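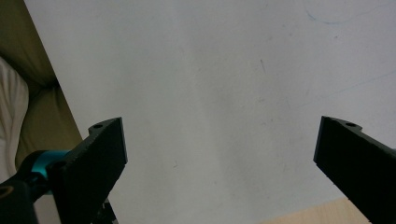

Working surface, large and white, at the start of a clip.

Floston Surfaces

Floston Surfaces is a set of short clips of everyday work done on tables, boards and sheets of paper. It covers wiping, folding, sorting, laying things out and putting them away. Version 5 replaces all earlier versions.

Contents

The set holds 642 clips, split by room. The kitchen part has 261 clips. The rest come from the office and the craft room. Each clip has one text file with the same name, giving the room, the surface and the task in a single line.

Surface labels

Labels are kept broad on purpose. Use "white, large" for any big white surface, whether paper, poster board or whiteboard. Use "wood" only where the grain shows. Cloth and mats go under "covered". If a surface changes during a clip, the label refers to the first second.

Known problems

Some 70 clips in the office part have no task line. White surfaces can come out flat and pale, with little detail toward the far side. Two folders, hinds_a and hinds_b, use the old label "board" and have not been converted.

Use

Free for research and teaching. Please keep the text files together with the clips when you pass them on. The loader script is in the Dulavitz folder.

Maintained by Beverley Nepia. Last changed 4 October 2018.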